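In Defense of the Dish Rack

My sister has a dishwasher, a quiet one, and she loves it the way some people love a dog. Every time I visit she tells me I should get one. And every time I go home to my wire rack and my sponge and think, no, I'm good.

I know how that sounds. I'm aware that I'm about to spend a whole page on an object most people shove under the sink when company comes. But I've been washing by hand for 16 years now, in three different kitchens, and I have opinions, and the editor of this little magazine was foolish enough to ask for them.

Opinion number one: plates should stand up. I grew up in a stacking house. My mother washed everything and piled it on a towel, biggest at the bottom, and then one of us kids had to go through the pile with another towel, prying apart plates that had glued themselves together with dishwater. Stand a plate on its edge and give it some air on both sides, and you can go do something else with your evening!

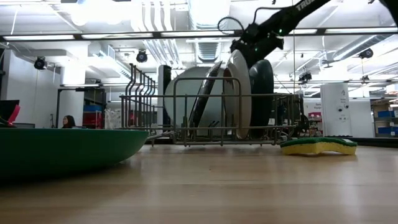

Plates on edge, the way I like them. Sponge within reach.

Opinion number two, and this is where I lose people: the plates don't have to match. I used to want a matching set so badly. I had one picked out from Buchanan, the home store over in Warow, all white, service for eight, and I visited it on the shelf like it was a puppy. Then I moved, and money was tight, and I bought my plates one or two at a time from wherever. A green one, a black one, a white one. And you know what? I like looking at them. A rack full of odd plates has some life in it. My neighbor Ruoxi Lu says it looks like I robbed five different restaurants, and I've decided to take that as a compliment.

It's practical, too. If I break a green plate I'm down a green plate. I haven't ruined anything. People with matching sets go very quiet when one breaks — I've seen it at dinner parties — and then they spend months hunting for the replacement.
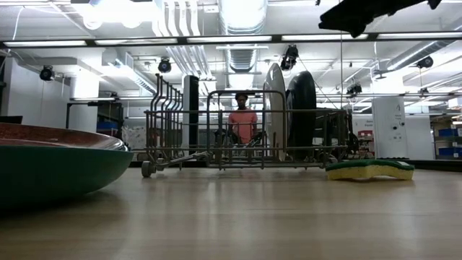 Clallari Home Quarterly, Issue 273, p. 16

Now, the rack itself. Get wire. I've owned a plastic tray and a bamboo thing that folded up like a beach chair, and the bamboo one grew a fuzz I don't care to discuss. With wire you can see straight through, so you know what's in there, and whatever drips has somewhere to go. Wavy tines, straight tines, I don't much care, as long as a thick plate and a thin one can both find a spot. Wide dishes go at the back. I will rearrange yours if you invite me over, so consider that a warning.

And please, leave yourself some table. The worst thing about most kitchens (mine included, until last February) is that the rack gets wedged between the toaster and the mail, and you end up balancing a wet bowl on your forearm while you look for a landing place. I finally moved the toaster. It lives on top of the fridge now and I have to reach for it, and I'd still make the same trade tomorrow. 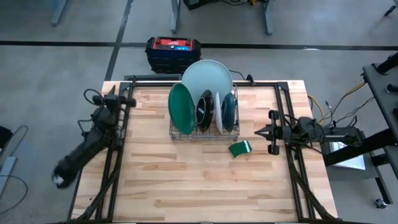 Rack toward the far edge, plenty of bare wood in front.

My sister read a draft of this and pointed out that her machine also stands the plates up. Fine. She's right, it does. But hers are behind a door, and she forgets about them until there isn't a clean fork in the house. Mine sit out where I can see them, and I grab the white one for toast in the morning without opening anything.

She's coming to stay with me next month. I've told her she's drying.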